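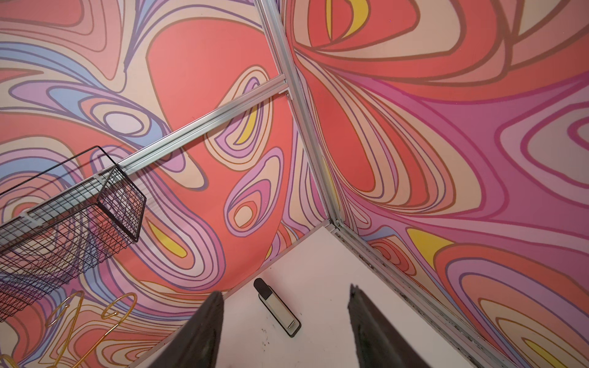

The corner with the basket rail. Those colors!

18 May 2018

I have been waiting since March to write this entry, and now that I finally can I keep getting up to make more tea. The booth is papered. Both walls, right into the corner, no gaps, and the pattern meets at the seam so well that you have to hunt for the place where one sheet stops. Coral, salmon, peach, lavender, that soft periwinkle blue, little bits of mustard, and every band with its thin dark line around it like the rings on a hiking map. I love it. I loved it on the sample card from Drerkier and I love it about a hundred times more at full size.

Piret was not sure. She picked the plain gray-green in March, and she had a point, small things do show up nicely against plain. She came by before lunch, stood there with her coat on, and said "well, it's loud." Then she stayed for two hours, so I am counting that as a yes.

The paper came to 232 all in, with 15 off because one roll had a dented end (the dent was in the cardboard tube and the paper was perfect, but I didn't argue). Kristaps did the cutting and I did the smoothing. He cuts slowly and hums. I smooth too fast and had to peel back one piece near the top and start again, and I will not say which piece, because this morning I couldn't find it myself.

The rails were the other big worry. Silver aluminum, the grooved kind, with an upright in the corner and a crossbar running out along the left wall, and I was scared it would all look like shop fittings. It doesn't! The silver calms the pattern down a bit. And the groove takes brackets, so if I hate where the crossbar is I can slide it. I moved it twice yesterday and once today and now I am leaving it alone.

Then the basket. Black wire mesh, hung from the crossbar with white plastic clips, and the wall shows through all the little squares. I'd planned to paint the clips black to match and now I don't think I'll bother. They look fresh. The basket is going to hold tape and string and the good scissors, which live in a different room every time I need them. Under it I have the gold hook with the curly wires. Gold against that pink is so pretty. Dzintra wants to hang her beads on it for the next set, and I want to hang nothing on it at all and just look at it.

The floor is the one part I'm not in love with. Off-white was the right color, I still think so, but it has a few dark specks and scuffs already and I have only had it down a week. Agnese says a damp cloth and baking soda. Heino says leave it, floors are for feet. I'll try Agnese first.

After lunch we got the white table going and I brought out everything I'd been saving for it. This is the part I really wanted to write down, because putting bright cheap plastic in front of that wall made me so happy. 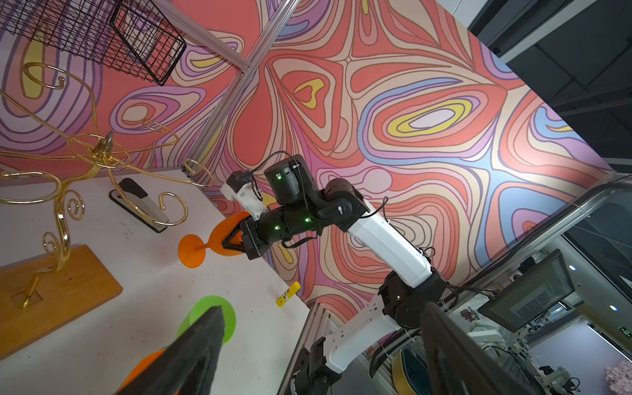 Orange wine glass, green cup on its side, my gold stand on the left.

The orange wine glass! It is plastic, it was the last one in the bin at the Hunt sale, and it is the best thing on the table. Orange sits so well next to the coral and then jumps right off the purple. The green cup is the opposite, there's nothing close to that green anywhere on the wall, so your eye goes straight to it. I want more green now. I want a green bowl.

The gold stand is the grown-up in the group. It has the scrolls and the spirals and the ring-shaped holders, on a warm honey-colored wooden base, and I was afraid that much curl in front of that much swirl would turn into soup. Piret thought so too. But the wood saves it, it gives you one quiet patch to rest on. I paid 106 for the stand with the box of odds and ends from Grimness and I'd have paid it for the base alone (don't tell Kristaps).

Then there's the office stuff, the black stapler toward the back and the little yellow glue stick with its blue label. I was going to put them away and then I saw that the yellow goes with the yellow ovals on the wall, so the glue stick is now part of the display. Dzintra says I'm getting silly about color. I am! It's been a long gray spring and I have 3 more rolls in the hall closet - enough for the back of the door, and maybe the inside of the cupboard, where only I would see it.

To do tomorrow: baking soda, call Itex and ask if they have shorter rail pieces, find the lid for the paste bucket before it all dries out. Heino is bringing his level over because he thinks the crossbar tips down on one side. I told him it's the pattern fooling him. We'll see.

Hands still smell like paste. Going to bed.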